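Handout 6: Setting up and looking after the bin-picking cell (car keys)
Course: Handling cells in practice
Site: Pikaner training hall, cell P2
Version 4/16/24, replaces the sheet you received in the first block

What you need with you
Safety shoes, the cell logbook, a soft cloth, the 2.5 mm and 4 mm hex keys, the small torch. The grey calibration plate stays in the drawer under the operator panel. Please do not carry it in a pocket together with tools, the surface scratches easily and then the corners are not found any more.

1. The task of the cell

Cell P2 takes mixed car keys out of a bin, one at a time, and lays them on a flat tray for sorting. The keys come from the Dillitz return stream and arrive in no order at all. There are flip keys, smart keys, fobs with and without a ring, and single metal blades. For the robot this is a difficult mix. The parts are small, the weight is not in the middle, and black rubber lies directly next to polished chrome.

The cell consists of the arm, a two-finger gripper, a small camera at the wrist, the bin holder, the tray and the control cabinet. In the older Pearce manual, which is still on the shelf, the camera is drawn on a fixed post above the bin. Our cell was changed. Everything in this handout is for the wrist camera, and the chapter on the post can be left out.

2. Before you switch on

2.1 Look at the logbook first. If the last entry is open (no signature in the right column), do not start. Ask the trainer what was left unfinished.

2.2 Check the bin holder. The bin must sit down on all four pads. Press on each corner with the flat hand. If it rocks, there is usually a blade under one of the pads. A rocking bin gives a wrong height, and the fingers then go too deep.

2.3 Check the fingers by hand, with the drive off. Both finger tips should have the same height. Lay the steel rule across them and look against the light. Wipe the gripping faces with the dry cloth. We do not use spray cleaner here. It leaves a film, and smooth fobs then slide out during the lift.

2.4 Check the camera cable from the wrist to the first clamp. It must have a loose bow which does not touch the finger housing when the wrist turns. Turn the wrist slowly by hand in both directions and watch the bow - this check is the one most groups forget.

2.5 Close the door, reset the safety circuit, switch on. The camera needs 9 minutes until the picture is stable. Write the time in the logbook and use the waiting for section 3.

3. Light

The keys have more shiny surface than people expect. Chrome rings, hinge collars and the frames of smart keys throw the light back, and the software may take a bright reflection for an edge. We therefore use the two side lamps with the diffuser plates and leave the ceiling lamp over the cell off.

The lamp level is set on the panel in per cent. Begin with 40 and look at the live picture. The printed signs on the buttons should be readable on a black fob, and the chrome should not be completely white. If the chrome is white, go down in small steps. If the signs are not readable, first clean the lens, and only afterwards go up with the lamps. In the first block several groups raised the light again and again and had simply a finger print on the glass.

The colour of the bin also plays a role. With the dark grey bin, which we had before, the lower half of the pile was nearly lost in the picture. The yellow bin separates well from black plastic and from metal. It is glossy, however, and shows a soft highlight at the upper rim. Mask this zone in the picture settings (menu Vision, page Region), so that it is not searched.

4. Teaching the pick height

4.1 Put the cell in manual mode, reduced speed. One person has the pendant, and the second person watches the fingers from the side window. Do not change places during the movement.

4.2 Drive to the position BIN_ABOVE. Open the gripper to the pre-grip width. For this mix the width is 30 mm. A wider opening pushes the neighbouring keys away, a smaller one lands on top of the fob.

4.3 Go down in steps. Stop when the tips are beside the highest key and not yet on the key below it. The view of the wrist camera is your best help, but remember that the fingers are very near to the lens. They come out large and blurred, and they hide a part of the pile.
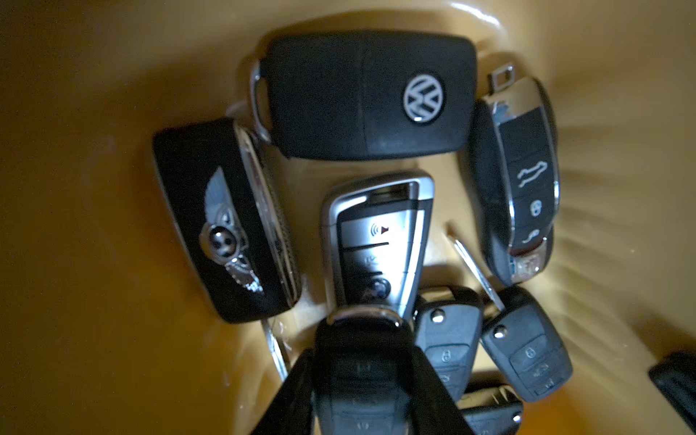

Fig. 1. Wrist camera view with the fingers in the pile. The fob with the ring collar is at or just in front of the tips; other keys overlap closely behind it.

Please study Fig. 1 before you do the exercise, and answer for yourself where you would put the next pick. The large Volkswagen flip key at the top lies horizontally and has a broad matte surface, so it is a good candidate. The dark grey fob low on the right is a poor one. It is partly buried, and only its top edge and a small piece of chrome can be found by the software. The loose blade beside the smart key is also not a good first choice, because a thin blade gives the fingers very little to hold.

Notice also that the dark finger surfaces reflect the keys. In such a view you may find ghost outlines of buttons on the finger itself. The software can count these as a part. For this reason the picture for the search is always taken from BIN_ABOVE, with the fingers out of the pile, and never from the pick position. The pick view is for you, for control by eye.

4.4 Save the height as PICK_Z and write the value in the logbook. The value on the day of delivery was 453 mm from the base plate. If your value differs by more than 2 mm, do not save. Go back to 2.2 and check the bin again.

5. Grip force

Too much force presses the buttons and can mark the soft rubber. Too little force loses the key at the first turn of the wrist. Start with force level 3 and do ten picks in manual mode. For each pick write down: held, slipped or lost.

If fobs slip, look at how they are held before you touch the force. A fob which is gripped at the chrome collar turns around this collar like a door on its hinge. The correction is then the grip point. Move it towards the body of the fob and repeat the ten picks. Only when the grip point is good and the key slips still, raise the force by one level.

A key ring or a metal loop which stands up is a special case. It can hook into a neighbour, and then two keys come up together. The cell has a weight check over the tray, and if two keys are found it goes back and opens over the bin. Leave this check on also during the exercise. In June a group switched it off to save time, and a flip key fell behind the tray rail, where it blocked the drawer.

6. Weekly care

Finger pads: take them off with the 2.5 mm key, wipe, look for cuts. Blades make small cuts at the lower edge. One cut may stay, with two or more the pad is changed. Always change both pads together. Do not tighten the screws more than hand-tight.

Camera glass: dry cloth, from the middle to the outside. Afterwards do the plate test (menu Vision, page Check). If the result is yellow, repeat it once. If it is yellow again or red, do the full calibration after handout 4.

Bin: empty it completely and wipe it out. Small metal dust collects in the curve between the floor and the wall. Look also at the wall itself, since fobs which lie high up on the slope are often not reached by the fingers. Push them back to the middle with the wooden stick, door open, drive off. Never do it with the hand while the drive is on, also not "only quickly".

Lamps: check that both diffuser plates are clipped in. A missing clip lets the plate hang, and you get one bright side and one dark side in the bin.

7. Frequent faults

"No part found", but the bin is full
Clean the lens. Check that the lamps are on. Check that the region mask was not drawn over the whole bin.

"Part lost" many times one after another
Finger pads with film or cuts. Grip point on the ring or collar. Force too low.

"Collision, axis 3" when going down
Bin rocks or stands too high. PICK_Z was taught with another bin. Fobs lie on the sloped wall and the fingers meet them on the way.

Picture trembles or stops
Camera cable. Check the bow first, then the plug at the wrist. The plug is from Prolterlow and has a turning ring, it must click. If it does not click, it is not in.

8. Exercise for the second half of the block

Work in pairs. Each pair does sections 2 to 5 completely and lets the cell run in automatic mode until the bin is empty or until the cell gives up. Keys that remain are not put back for a second try. Leave them lying and make a sketch of the position, with a note of why the cell could not take them (buried, too thin, on the wall, hooked).

Hand in the sketch, the list of ten picks and a copy of your logbook page. The copy must show PICK_Z, the lamp level and the force level. If you changed a value during the run, write the old one and the new one. Switch off in the reverse order of section 2, and put the calibration plate back in the drawer with the printed side down on the felt.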